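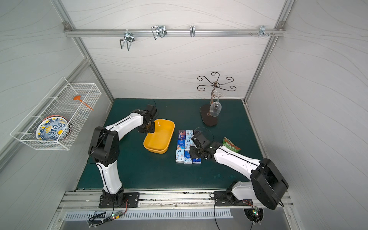 Wall basket, rail, glass rack, yellow basin, tissue packs. Nine packs, outside the basin.

The Case for the Shallow Tub
Filed under: Storage, Opinion
By Francine Campbell

Most advice about storing small household goods begins with dividers. I think it should begin with the height of the wall. A tub with low, rounded sides does more for a counter or a pantry shelf than any insert I have bought, and I have bought enough inserts to have a drawer for them.

The goods I mean are small, boxy, wrapped and used one at a time: pocket tissues, single-serve drink cartons, tea bags in envelopes, batteries in their sleeves. They share three properties. They arrive in a larger pack that gets torn open and thrown away. They have flat faces, so they look as if they ought to stack. And they are light enough that a stack of them falls over when somebody takes one from the middle.

The usual response to the flat faces is to make a grid. Tissue packs in rows of three look very good on a table. The arrangement uses no container at all and every pack can be reached from above. It lasts until the first person with a cold. A grid without walls has no mechanism for restoring itself, and putting one back takes longer than the job is worth.

The usual response to the grid's failure is a divided box. I used the Flevano drawer system for two years in a narrow kitchen. Each cell was sized for one class of object, and the cells were fixed. When the store changed the tissue brand and the new packs were slightly longer, they went in on a diagonal and the lid would no longer close. A fixed cell commits you to a product dimension that you don't control.

A single undivided tub accepts any dimension smaller than itself. The cost is that the contents lie at random. I argue that this cost is close to zero for interchangeable items, and that most storage advice overstates it badly.

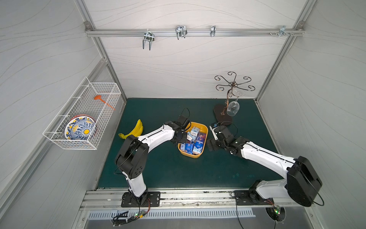

The same kind of load problem with drink cartons, piled in a yellow tray. Bananas on the surface beside it.

Consider what the user of a tray of drink cartons has to do. The task is to take one. If the cartons are all the same drink, order within the tray gives no information. If there are two kinds, printed differently, the eye separates them in less time than it takes to read a label. Sorting pays when the number of kinds gets large or when the kinds look alike. Two or three kinds in one layer do not meet that test.

"One layer" is the important condition, and it is where the wall height comes in. My rule is that the wall should be no higher than the object is long. With a tissue pack, that gives a tub a hand can enter flat, fingers spread, without the knuckles striking the rim. Some overlap is harmless. Two full layers are the start of trouble, as the bottom one stops rotating. I once cleared a deep Plander bin and took out 54 packs of tissues. The lower half had been there long enough for the adhesive flaps to give up.

A deep bin hides its own stock level. You see the top surface and assume the rest. A shallow tub reports its level from across the room, which removes the need for a list on the refrigerator door. I regard this as the main argument, ahead of tidiness.

Some objections.

Stacking. Low tubs with sloped sides nest when empty and do not stack when full. This is true, and it means they use shelf area where a deep bin uses shelf height. If your shelves are spaced far apart, you will be looking at a lot of air. The remedy is to move the shelves. Hendriks brackets adjust in small steps and I have reset a whole pantry with them in one afternoon in October, most of which was spent finding a level.

Appearance. A pile of small printed packs is visually busy. Wrappers these days carry cartoon figures, large lettering and bar codes, and a heap of them has no single color. I accept this. A plain tub in one strong color contains the effect better than a clear one, and yellow is easy to find on a dark counter.

Fruit. People who are won over by tubs start putting everything in them, bananas included. I would leave bananas out. The underside of a bunch is where pressure marks develop, and a hard tub full of boxes with corners is a poor neighbor. A clear patch of counter is adequate. If the counter is a dark color you will also notice sooner when one needs eating.

Walls. The opposite school wants everything off the counter and up on the wall. I have some sympathy. A wire basket at shoulder height is good for plates stood on edge and for a long-handled utensil laid across them, as these are rigid and large enough not to escape through the mesh. It is wrong for small packs, which catch in the wire and have to be lifted out over a rim you cannot see past. Hooks on a rail are excellent for what has a hole or a loop in it, and useless for the rest. The wine glass rack belongs in the same family: one object, one shape, hung by the foot. Specialized hardware is justified when the object is fragile and its shape is stable. Tissues are neither.
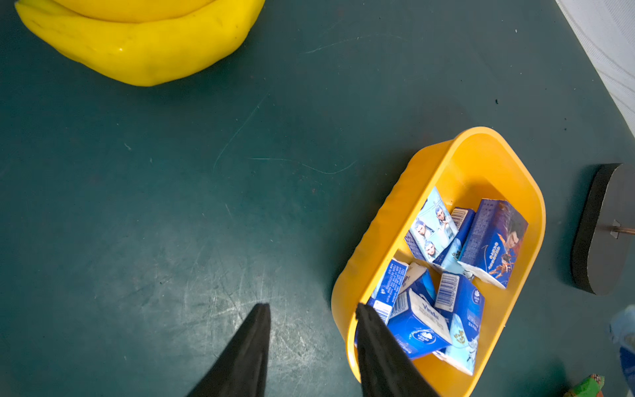 Eight packs in the tub, seen close. They overlap, and any of those on top can be lifted straight out.

Overlap of that kind is what I would call the correct working state. The packs lie at different angles, one of them partly on edge, and the rounded corners of the tub leave a little room beside the square corners of the packs. That gap is useful, being where the fingertips go. A tub with sharp inside corners holds slightly more and is slower to use. I tested this with a Sasta bin of nearly the same floor area and gave it away.

For anyone converting a shelf, the procedure is short. Pick the item you reach for most. Measure its longest side. Find a tub whose wall is that height or lower, with a rim that is smooth to the hand. Put in one layer and a little over, and store the surplus, still in its outer wrap, somewhere less convenient. Refill when the bottom shows. Do not align anything.

The last instruction is the one readers write to me about. Several have sent pictures of tubs in which every pack faces the same way. They fit well and look very good, and I would be interested to hear how they are after a week.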